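Standards & Practice | Data Collection

Posted in March, by the standards desk

The second revision of the Warkholm handling rules runs to 161 clauses, and most of them deal with things that happen before a gripper closes on anything. The rules cover demonstrations recorded by people with hand-held grippers in ordinary homes. Costa, which maintains the text, agreed to go through the changes, with the lead author of the revision answering on the company's behalf.

The first version was written for bench work. "It assumed a fixed table, fixed lighting and a rigid object," the lead author said. "Then the work moved to bedrooms and kitchens and we had a document that was correct and of no use."

The author's team reviewed 1146 recordings against the old text. Of these, 290 failed on at least one clause, and the commonest fault was the fingers closing before the operator had stopped moving the tool. Clause 14 now requires a pause before every grasp. The length of the pause is left to the site.

Cloth has its own section for the first time. A fabric grasp must be taken on a fold or an edge, with both fingertips in view of the camera at the moment of contact. Regrasping is allowed and must be kept in the recording. "People used to cut the second attempt out," the author said. "We want it left in. A trimmed recording is marked incomplete." 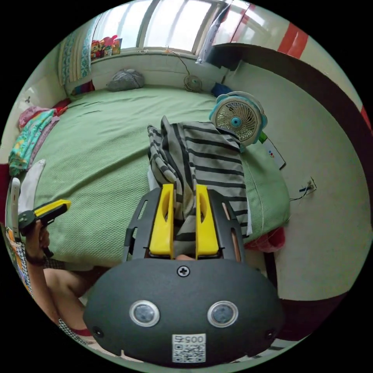
Pisov, whose sites have worked to the draft for two months, would go further and have the cloth section state how much fabric may hang free below the fingers, on the grounds that a long tail swings and hides the next grasp point. Its reply to the consultation asked for a limit of 100 mm on small items.

The lead author did not accept the figure. "It would rule out towels and most shirts. We have put in a note on letting the cloth settle, and the limit can be argued again at the next revision."

Two-handed work is treated more strictly than before. Where an operator carries a tool in each hand, both must record for the whole task, including any stretch in which one is idle. Wrist straps are compulsory. Each tool must carry a readable label, and the number goes in the session log before the first take.

On the state of the room the rules say little. Household objects stay where they are unless they present a hazard, and loose cables are to be noted in the log. Fusach had asked for a standard layout for bedrooms. "We declined," the author said. "A standard bedroom is a bench with a pillow on it."

Sites already working to the first version may finish open batches under it. New batches use the revised text, and mixed batches will be returned.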